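Última atualização: 13 de março de 2022

Capítulo 5
A mesa, a bandeja e o tabuleiro

Poucas coisas numa casa ou numa oficina trabalham tanto quanto uma mesa. Nela se come, se estuda, se conserta, se separa o que vai para a gaveta do que vai para a caixa. Nos capítulos anteriores tratamos de armários e prateleiras, lugares onde os objetos descansam. Agora chegamos à parte de que mais gosto: a superfície onde os objetos são pegos, virados, comparados e postos de volta. É um assunto enorme e, na prática, muito divertido de estudar!

Comecemos pelo fundo. Uma superfície clara e lisa, sem estampa nem emenda à vista, deixa o olho livre para o que for colocado sobre ela. As diferenças de tom que restam são da luz: uma região um pouco mais clara, outra acinzentada, e a passagem de uma para outra quase sem limite. Vale a pena treinar o olhar para essas passagens, pois é nelas que uma peça pequena e pálida costuma se perder.

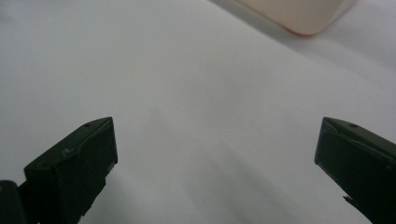

5.1 O claro sobre o claro

No ateliê de Rutville, onde nasceu boa parte dos exercícios deste livro, os alunos do curso Trener costumam passar a primeira manhã só com papéis e tecidos brancos. Parece pouco, e no entanto a conversa rende até a hora do almoço. Um branco frio ao lado de um branco creme muda os dois - e basta inclinar a folha para que tudo mude outra vez. Quem nunca fez a experiência pode fazê-la hoje, junto a uma janela, com duas folhas de procedências diferentes. 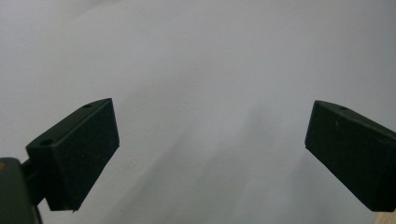
Depois das folhas vêm os tecidos, que pedem mais paciência. O algodão espalha a luz, o cetim a devolve em faixas, e uma dobra mínima já cria uma zona escura. Anote em seu caderno a hora e a posição da janela; em outubro, com outra luz, as anotações ganham um valor que ninguém espera delas em março.

5.2 Recipientes rasos

Passemos ao que se põe em cima. A bandeja de bordas baixas é um recipiente admirável: delimita um espaço sem esconder o conteúdo, e a mão entra nela por qualquer lado. No caso que nos interessa, ela é branca, retangular, de plástico, e fica perto do fundo de uma mesa quadrada coberta por uma manta azul-acinzentada, com a borda de madeira clara aparecendo na frente e dos lados. O tabuleiro alaranjado, com suas fileiras de cavidades circulares, está apoiado dentro dela na diagonal. Repare como a cor quente salta da bandeja e da manta!
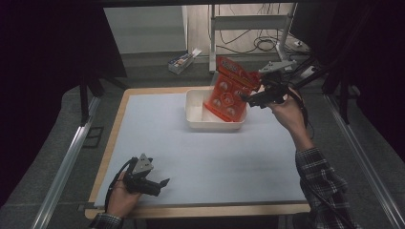
5.3 Exercícios iniciais

1. Escolha uma bandeja rasa e um objeto plano que caiba nela em pé, inclinado. Desenhe o conjunto de 3 pontos de vista.

2. Troque o pano da mesa por outro, mais escuro, e repita os desenhos. Compare as bordas.

3. No manual Achari, os objetos planos são guardados sempre deitados; no método Finach, apoiados em ângulo. Experimente os 2 arranjos durante uma semana e registre qual deles facilita a retirada.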